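Grade 3 birthday party, whole class or just her friends?

siiri_l
Posted 12 November 2020

Hi everyone, long-time reader and very occasional poster! My daughter turns nine in December and we've booked the little hall at Prarkatcombe for the afternoon. There are 15 girls in her class and she would like to invite all of them except one. The one has been pretty awful to her this year (the usual stuff, saving seats and then un-saving them, telling everyone my girl still sleeps with a night light, which she does, and so what). Mum and I say hello at pickup and she's always been lovely to me. I keep going round and round on it. Do I make her invite the lot?

marcelle78
Oh love, I feel for you. My rule has always been everybody or fewer than half. Leaving out a single child is going to be noticed by Monday morning, and then your daughter is the mean one in the story, even though she didn't start it. Could you do four friends and a sleepover and get your deposit back on the hall?

Tímea B
I'm going to disagree, very gently. I was made to invite my own bully when I was in grade 4 and I still remember the colour of her dress. It's her birthday. Why should she spend it watching her back?

marcelle78
Fair enough Tímea, and I'm sorry that happened to you. I still think 14 out of 15 is a hard number to defend to the other mum, though.

ashraf_dad_of_3
Dad here, hope that's okay! We had the same thing at Isunby school with our middle one. I rang the other parents first and it was a horribly awkward ten minutes, but they had no idea what had been going on and they were mortified. The girls aren't friends now but they're civil. I'd ring before you do anything with invitations.

Sorry if I'm slow to answer today, I'm working through the washing while they're at school.

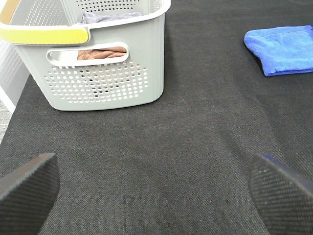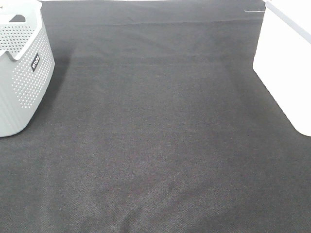
Laundry basket, Thursday

Tímea B
Solidarity on the washing, Ashraf. Mine breeds overnight. I do like the phone call idea, but only if the mum is the sort who'll listen. Some of them go straight on the attack and then it's your kid who cops it in the playground.

Aslı
Has anybody spoken to the teacher? Ours moved two desks and that sorted out most of it, without any parents getting involved at all. I'd do that this week and leave the invitations until you see how things settle.

siiri_l
Thank you all so much, I've read every one of these twice. The hall won't refund me, Marcelle, so the sleepover is out (and I'm a bit relieved, to be truthful!). I've emailed the teacher and asked for a chat. If that goes well I might ring the mum on the weekend. My daughter says she'd put up with her coming if she doesn't have to sit beside her at cake time, so maybe there's our answer.

marcelle78
Good on her. Let us know how you get on with the teacher, and what sort of cake she picks!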